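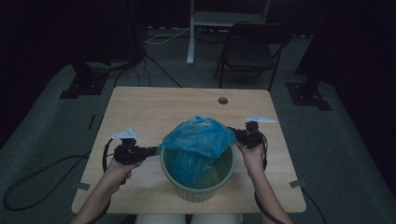

Paper and Food Waste in a Student Residence
Project report, Environmental Studies, second year
21 November 2019

1. Introduction

In our town, Flesville, every household must separate paper, glass and food waste from the rest. The rule is known to all, but in shared housing it is followed in very different ways. In this project I wanted to find out what the students in one residence, the Wirkmont house, throw away and how much of it could be recycled. I live in the same street, so I could visit often.

The question of the project is simple: how much paper and food goes into the general waste, and why?

2. Method

The house has 20 rooms and two shared kitchens. I asked all the residents for permission, and 11 rooms agreed to take part. Each room received a form, where the residents wrote what they put in the bin and on which day. The project lasted from the first to the last day of March.

The collected bags were weighed on a kitchen scale in the cellar. I did not open bags from the bathrooms. The bags from the kitchens were weighed together with those of the rooms, which was a mistake in my plan, as I explain in section 4.

3. Results

In total I recorded 1,189 items on the forms. The largest group was food packaging. Paper came second, and most of it was printed lecture notes and advertising. Food waste was the heaviest group by weight, mainly bread, coffee grounds and fruit peel.

The rooms on the upper floor separated better than the rooms on the ground floor. At first I thought that this depends on the age of the students, but the forms do not support it. The upper floor has a paper box in the corridor and the ground floor has none. To reach the paper container, the ground floor residents must cross the yard.

Several residents wrote remarks on the form. The most common remark was that a desk bin is small and there is no space for a second one. Another was that the food waste container smells and they do not like to open it. 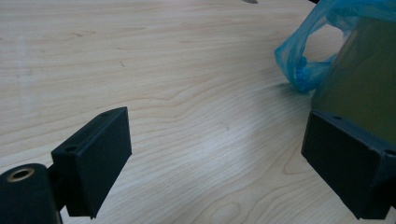 4. Problems and sources of error

The forms were filled in by the residents and I could not check each line. Two rooms stopped writing in the last week. I kept their results from the earlier weeks, and this makes the last week look better than it was.

Because the kitchen bags were mixed with the room bags, I can not say how much of the food waste comes from each room. A next project should use bags of different colors.

5. Suggestions

A paper box should be placed in the corridor of the ground floor. The food waste container should be emptied more often in the warm months. New residents should get the sorting rules on one page when they receive the key, with the collection days included.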